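Hot tub filtration: sizing, pressure drop and cleaning intervals
Speaker notes, Kistness service day
Posted 4/23/19 by the Kistness workshop
6 comments | 34 shares

Start with the complaint as the customer gives it. "The heater keeps cutting out." Most of the room will reach for the heater part number. Ask them to hold off and look at flow first.

Flow switch and filter sit on the same loop. A loaded cartridge raises the pressure drop on the suction side, flow falls, the switch opens and the controller locks out the heater. The fault code names the heater. The part at fault is a pleated cartridge.

Next slide, cartridge area. Nominal area is pleat depth times pleat height times two, times the number of pleats. Usable area is lower. Where pleats touch, the inner third does very little work. A tightly packed 70 square foot cartridge can load faster than a smaller one with open pleats. Show the cut sections from the Kaklow tub and the Ivik tub and pass them along the rows.

Do not get drawn into micron ratings here. Somebody will ask. Leave it for the end.
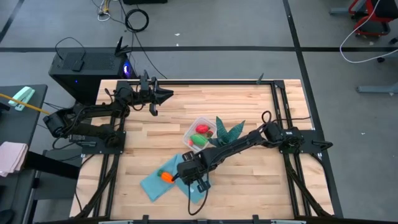
Photo: Kistness workshop

Pressure readings. Clean baseline first, always with a new or properly soaked cartridge, jets on high, air controls shut. Write the number inside the equipment door. Without a baseline the later reading tells you nothing. On the Solheim units the gauge port is behind the lower panel and needs the short adaptor. On tubs with no port, compare heater inlet and outlet temperature and work back from the heater rating — slower, but good enough to find a blocked cartridge.

Pause for questions on gauges.

Cleaning. Rinsing takes off hair and loose dirt. It does not shift body oils or sun cream, and these are what close up the fabric. Soak overnight in a degreasing cleaner, rinse, and only then use acid if there is scale. Acid first sets the oils into the fabric and the cartridge is finished. Repeat this point. It was the commonest mistake in the October returns.

No pressure washers. The jet opens the weave and frays the pleat edges, and fine material then goes straight through to the pump.

Intervals for a tub in regular household use: rinse every 2 weeks, soak every 6. Holiday lets need the rinse at each changeover. Keep a second cartridge so that one can dry fully while the other is in service.

Bypass. Worn end cap seal, wrong length cartridge, or a cracked standpipe. The sign is cloudy water with a clean filter and a normal reading. Check the seat with a torch before blaming the chemistry.

If time allows, micron ratings: nominal against absolute, and why the two cannot be compared across makers. Otherwise refer them to the handout.

Last updated: filter interval table corrected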